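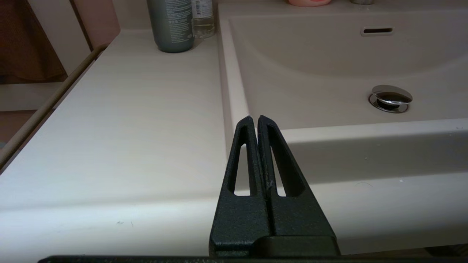 Why does the mirror become foggy?

Print this page | E-mail to a friend

When you take a hot shower, the air in the bathroom fills with water vapour. Vapour is water in the form of a gas, and you cannot see it. The mirror is much colder than this air. When the vapour touches the cold glass, it turns back into water and makes very many tiny drops. This change is called condensation.

One drop is clear like glass. But many small drops together send the light in all directions, so your face disappears.
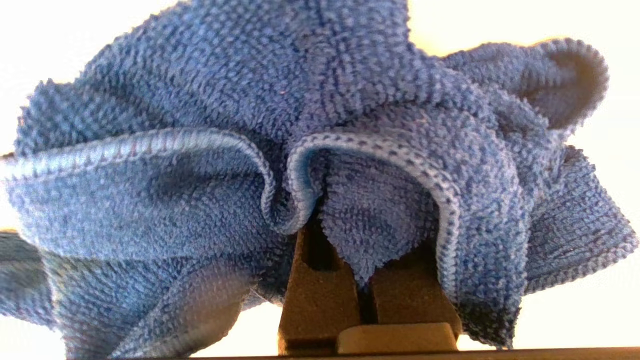

The same thing happens outside in the early morning. In Vekodthorpe, where I live, the grass is often wet in October also when there was no rain. We call this water dew.

Try it at home! Take two glasses. Fill one with water from the tap and the other with water and ice. Wait a little and touch both glasses on the outside. Which one is wet? The water did not come through the glass. It came from the air of your kitchen.

649 shares | 2 comments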